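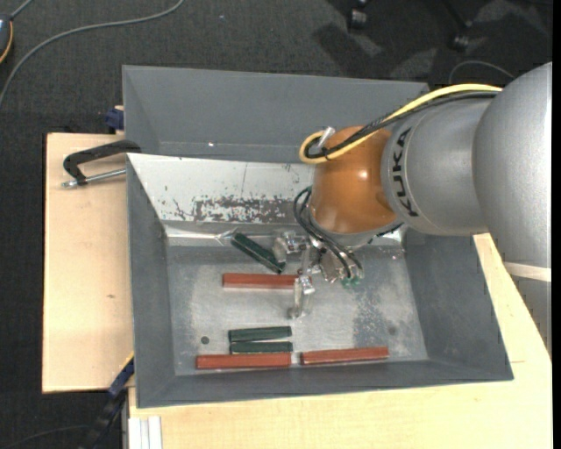

Kenna McIver wrote to us that an About page ought to begin with the day the cell failed, and that anyone deciding whether to trust us with their machinery would want to read that before a list of services. We have followed her advice.

About Dalgleish

Dalgleish is an independent laboratory for the testing of robotic bin picking. We work for manufacturers and warehouse operators who wish to know how a picking cell behaves over long periods, and in particular how it behaves when it fails. Our premises are in Hosbridge. The laboratory has a permanent staff of 21 and is led by its director, Vlasta Danko.

The fault of April 24, 2020

The laboratory was founded to carry out general trials of grippers and picking software. Its present purpose dates from a single fault during an endurance run known internally as Ondonora. The run was planned for 3980 picks, in which an arm was to lift blocks from one metal bin and place them in another. It ended at pick 2993.

At that pick the gripper closed on a block lying close to the bin wall. The block had turned slightly as the fingers came down, and one finger met the floor of the bin. The force limit should have stopped the arm at once. It had been raised during commissioning so that small contacts with the wall would not interrupt the work, and it had not been put back. The arm continued downwards, bent the finger and pushed the bin out of position. It then lifted, reported a successful pick and travelled to the second bin holding nothing.

A member of staff pressed the emergency stop. No one was inside the guarded area and no one was hurt. The gripper had to be replaced.

What the inquiry found

Teun Vermeulen led the internal inquiry. His report identified two faults in the cell and one in our own conduct. The force limit was wrong. The check for a held object relied only on the distance between the fingers, and a bent finger satisfied it. The third finding was the most serious: the log contained 579 earlier contacts between finger and bin floor, each recorded as a minor event, and these had not been reviewed while the run was in progress.

The report was sent in full to the client, Dralov, together with the unedited log. Dralov asked us to repeat the run under corrected settings and has remained a client. The second run was completed in October of the same year.

How we work now

The following rules apply to every cell in the building, including those used for short demonstrations.

Force and speed limits are written on a sheet at the cell. Any change is signed by two people and expires at the end of the working day.

Contact events are read by a person each morning before the arm is enabled. There is no category of contact that may be left unread.

A pick is counted as successful only when two separate signals agree that an object is held.

Bins are clamped. The position of each bin is checked again after any stop, whatever the cause.

Any member of staff, visitor or trainee may stop a cell without giving a reason, and the person who does so is not asked to restart it.

We continue to use plain blocks for much of our endurance work. They are simple to replace and they come to rest in awkward positions — flat against a wall, across a corner, one beside another with little room for a finger between them. Most of the faults we report to clients are first found with such blocks, before any of the client's own parts are used.

Our people

Vlasta Danko is responsible for the laboratory as a whole and signs every report that leaves it. Teun Vermeulen is head of safety and has the authority to close any cell. Leire Quintana manages the endurance programme and is the first point of contact for clients planning a long run. Lesego Swanepoel leads training, both for our own staff and for the operators whom clients send to us.

Reports and visits

Clients receive the complete record of every trial, including stopped and abandoned runs. We do not offer a shortened version. The Ondonora report is available on written request, with the commercial details of the equipment removed — the account of our own errors has been left as it was written.

Visits to the laboratory are by appointment. Visitors receive a safety briefing on arrival and are accompanied at all times in the test area. Enquiries about training places should be addressed to Lesego Swanepoel, and all other enquiries to the main office in Hosbridge.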